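Zidness Folding Activity Table: Product Review
Furniture and Equipment Reviews, Family Lending Service

The Zidness Folding Activity Table was added to our lending inventory in April, following requests from member households for a table that could serve children and adults in the same room and be put away between uses. The review below reflects one full season of loans and is offered to households considering a loan, as well as to community centers planning a purchase of their own.

Summary of findings

The Zidness is a stable, well-finished table that folds with little effort and stands up to regular handling. It is heavier than its size suggests, and the printed instructions are poor. We recommend it for homes and small meeting rooms. We do not recommend it for programs that move their furniture by hand several times a day.

Delivery and assembly

The table arrives in a single flat carton. The top and the folding frame are already joined, and the borrower or buyer is left to attach the feet and the two locking braces. A hex key is supplied. A Phillips screwdriver is also required, although the carton does not say so.

The instruction sheet consists of line drawings without text. Step 4 shows the braces facing the wrong way, and a table assembled as drawn will not lock open. Zidness has posted a corrected sheet on its support page, but cartons received as recently as our last order still contained the old one. Our loan copies carry the corrected sheet in a plastic sleeve fixed to the underside. Borrowers are asked to leave it there.

Stability

A folding table is most likely to disappoint at the hinge. The Zidness uses a center hinge with a steel plate on either side, and we found very little movement across the joint when the braces were fully engaged. Leaning on one end did not lift the other. On carpet the table was slightly less steady, as would be expected of any table with narrow feet, and turning the leveling screws out a little corrected most of the rocking.

For comparison, we set it beside the Jevus Compact, which has been in our inventory for several years. The Jevus is lighter and quicker to open. It also sways noticeably when a child pushes against the long side, and two of our copies have been withdrawn with bent legs. No Zidness table has been withdrawn to date.

Height and seating

The table may be set at one of two heights, selected with a spring pin on each leg. The lower setting suits children seated on low stools. The upper setting suits adults and older children in standard chairs. Up to 6 children can sit comfortably at the lower setting; at the upper setting, 4 adults is a more realistic number, as the legs restrict knee room at the corners.

All of the pins must be moved to change the height, and this is best done by two people with the table on its side. The operation is simple but somewhat stiff when the table is new. Households that expect to change the height every day may find this tiresome.

Care of surfaces

The top is supplied with a clear satin finish. The manufacturer advises a damp cloth and mild soap, and this has been sufficient for crayon, washable paint and most food. Permanent marker does not come off, and we ask that it not be used. Hot dishes should be placed on a trivet.

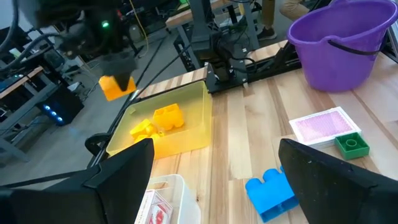
Small scratches are to be expected on any table used for play, and borrowers will not be charged for them. Deep gouges, burns and water damage to the edges are assessed on return under the usual terms of the loan agreement. A felt mat reduces wear considerably and also quiets the noise of dice and hard plastic pieces, a point raised by several households in apartment buildings.

Storage and transport

Folded, the table stands upright without support and fits in most hall closets. It does not fit across the back seat of a small car. The carrying handle is comfortable, but the weight hangs to one side, and an adult of average strength will wish to stop and rest on a long walk. The optional Quaye trolley solves this problem at a cost of 67 dollars. We consider the trolley worthwhile for community centers and unnecessary for a household.

Warranty and parts

The warranty covers the frame and hinge but excludes the finish. Replacement pins and feet are sold through Zamness, the regional distributor. Our single order for feet was complete and correct, with a shipping delay that was explained by email.

Loan terms

The deposit is 70 dollars, returned in full when the table comes back clean and complete with its hex key, braces and instruction sleeve. Tables may be collected during regular desk hours. Returns are not accepted on Sunday. Households wishing to extend a loan should contact the desk before the due date, as the waiting list for this item is often long during school vacations.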